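Purnley Pantry Refit: Progress Report No. 2
Prepared for Wekeo Facilities Fund
Feb 16, 2020

Scope of this period: beverage can storage and restocking at the Purnley site. Coffee and dry goods are covered in the next report.

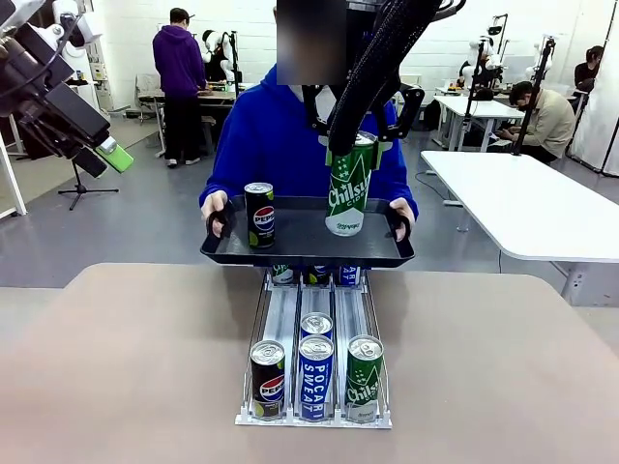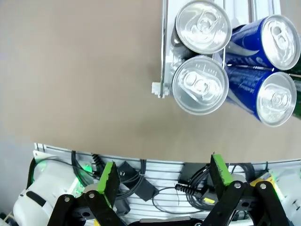 Cans in lane racks on the tabletop.

The old arrangement kept all drinks in closed boxes under the counter. Stock was hard to check, and older cans stayed at the bottom. Under the new layout each lane is assigned to one drink, and the tray is used to bring mixed stock from the storeroom.

Work completed. The tables were leveled and fixed. Racks from Quintana were accepted after the first delivery was returned with bent dividers. The restocking procedure was revised once: new cans go in at the back, and lanes are filled from left to right.

Stock. 1,473 cans were received in the period and 562 remain in the storeroom. 33 were written off for dents. Damage occurred mainly in the outer cartons, and Ollell has agreed to change the packing.

Open items. Lane labels are not yet printed. Slim cans need a narrower lane than standard cans, and a set of spacers is on order. The storeroom shelf is still below the required load rating and will be replaced before August.

Spending is within the approved budget. No change to the remaining payment schedule is requested.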